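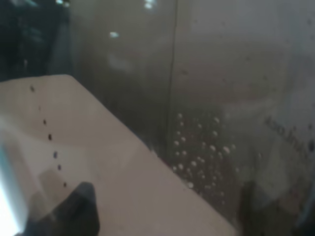
Wrist cam, right up against the container. Fogged side, droplets, finger at bottom left.

Can a robot do the dishes yet? (kitchen bench thread)

lakier_fan
Picture from the wrist camera on our Skarnora arm. The job is putting away kitchen containers. I say we're 2 years from this being a normal thing to own.

torquewrench
Two years from what? Look at what it has to work with. Clear, probably plastic, fogged up, droplets catching the light, glare down the left side. I can barely find the wall myself.

lakier_fan
You can read the volume marking though. 430 ml, I think.

torquewrench
You think. And reading a number isn't picking the thing up.

mopbucket77
What's the row of dots on the beige part? Holes or dirt?

torquewrench
Good question, and a machine that's cleaning needs the answer. If it's holes you leave them alone. If it's specks you wash it again. My kid gets that wrong too, but my kid didn't cost what an arm costs.

lakier_fan
It doesn't need to be perfect – it needs to be good enough to run overnight.

shopfloor_deb
Disagree. We tried a Satia unit on parts bins at work. Same bin, same spot, 1000 times, fine. Swap in a clear bin and somebody had to stand there with it. I'd want to see 3 kitchens it has never been in before I believed any date.

mopbucket77
Deb, was that with touch sensing or only the camera?

shopfloor_deb
Only the camera. Touch would help with clear stuff, I'll give you that.

torquewrench
Fine, add touch. I'm still doing my own dishes tonight.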